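Okton workshop notebook
Home | Entries | Materials | Jigs | Contact
Search this notebook
Saturday, entry by the bench author

Wall fixing pull-out tests, continued

Three fixings left from the April batch: Trivden nylon plug, Dönmez spring toggle, Almont self-drill. All in 12.5 mm plasterboard, screws driven by hand. Load applied square to the board through the lever rig, held 30 seconds at each step.

Load cell zero had drifted again. Re-zeroed after 2 dummy pulls and logged the offset on the rig card.

1. Bracketed shelf case. Load sits forward of the wall, so the top screw does most of the work. Trivden plug began to creep at 700 N – no cracking of the paper face, just slow withdrawal. 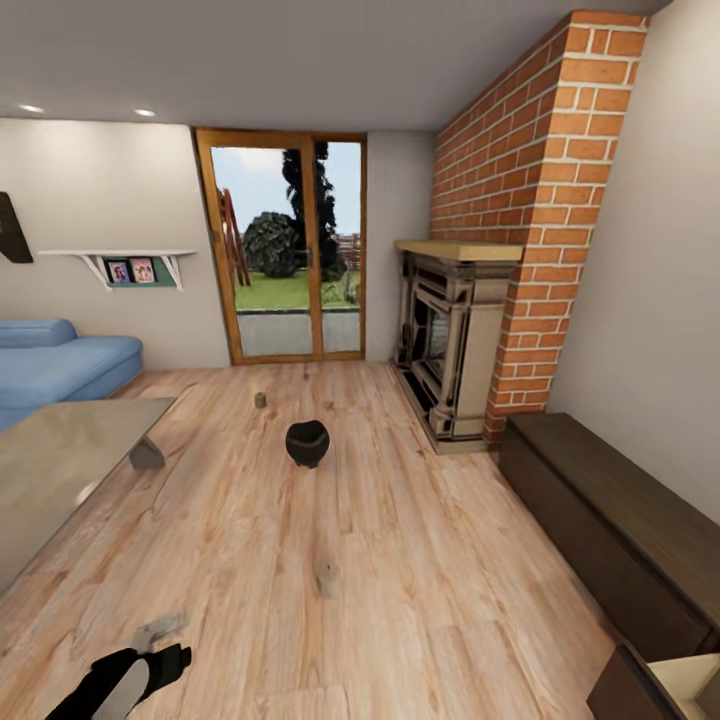

2. Toggle, straight pull. Peak reading 3,090 N with a spreader plate behind the board. Not comparable with the others. Repeat without the plate before quoting it to anyone.

3. Flat panel case. A television close to the wall has a short lever arm, so shear governs. Almont fixings held the full step sequence; slight crushing of the gypsum under the lower edge of the bracket.

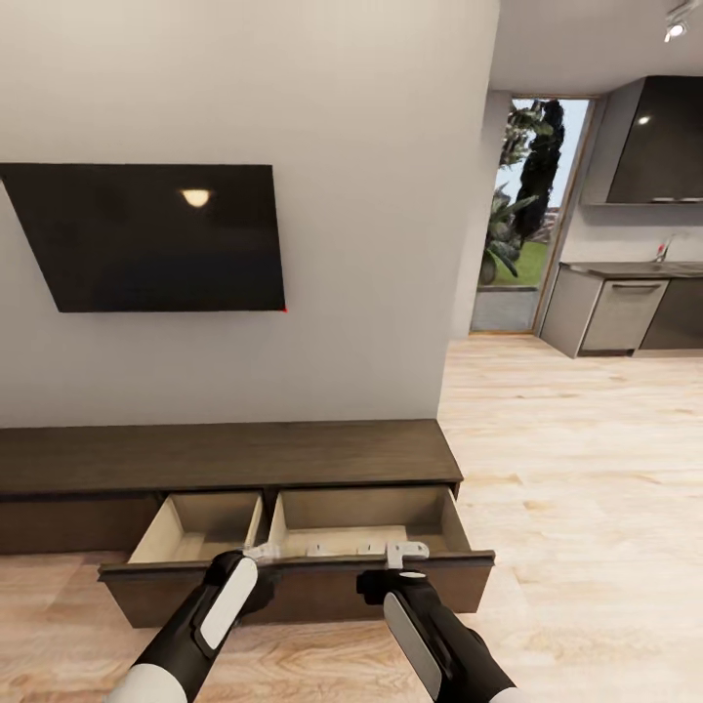
To do

Cut fresh board, same sheet if there is enough left. Check the Almont thread for wear before reuse. Humidity was not recorded for the first run – mark those rows as provisional.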